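# Condside workshop releases plans for Kos hand-held gripper

FOR RELEASE TUESDAY

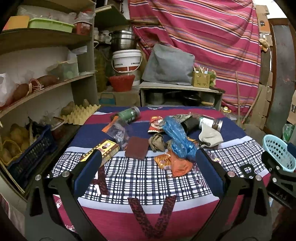

Condside, a shared workshop for home builders, has released the full plans for Kos, a hand-held two-finger gripper that can be put together on a kitchen table or a garage bench. The plans are free to download and may be copied, changed and built for sale.

Kos is the second tool to come out of the workshop's home automation group. It is held and squeezed like a pair of barbecue tongs, with a camera recording what the fingers do. The recordings are then used to teach a small robot arm the same job. The arm, called Vistura, is still being built and is not part of this release.

The group set out to make a gripper that could handle ordinary household things: packets, jars, bottles, socks, dishcloths, plastic bags. Rigid items were manageable from the first version. Soft and crumpled ones took a good deal longer, and most of the changes to the fingers over the winter were made with plastic bags in mind.

"Our early fingers could pick up a spice jar all day long and then push a chip packet straight off the table," the group said in its build notes. "We changed the pads before we changed anything else, and we would suggest other builders do the same."

The release includes:

- printable files for the body, fingers and trigger
- a cutting template for the finger pads
- a parts list, with substitutes for the bolts and springs
- build notes and a fault-finding page
- 665 short recordings made by members at home

The recordings were picked from 3277 made since the project began. Those left out were mostly blurred, badly lit or stopped too early. Members used their own tables and whatever was in the cupboard, and the group asked them not to tidy up first.

A first build takes most people nearly 7 hours, not counting printing. The pivot joints are the fiddly part. If the bolts are done up too tightly the fingers will not spring back, and if they are left loose the tips will not meet. The build notes recommend setting both sides by hand before the trigger is fitted, then checking them again after the first day's use.

Pads are a wearing part and should be looked at regularly. The colour makes no difference to how they work, but the group asks anyone sharing recordings to stick to one colour for a whole set.

Condside will run a build night in July for anyone who would like help. There are six places, and each person takes home a finished gripper. Parts kits are being packed by Plustside and will be sold at cost on the night. Builders who already have their own printed parts are welcome to bring them along – please clean off the support material beforehand.

Tools and safety glasses are supplied. Doors open at 6 pm and the workshop closes at 10 pm.

Plans, recordings and bookings are available through the Condside website. Media enquiries can be left at the workshop's front desk during opening hours.

ENDS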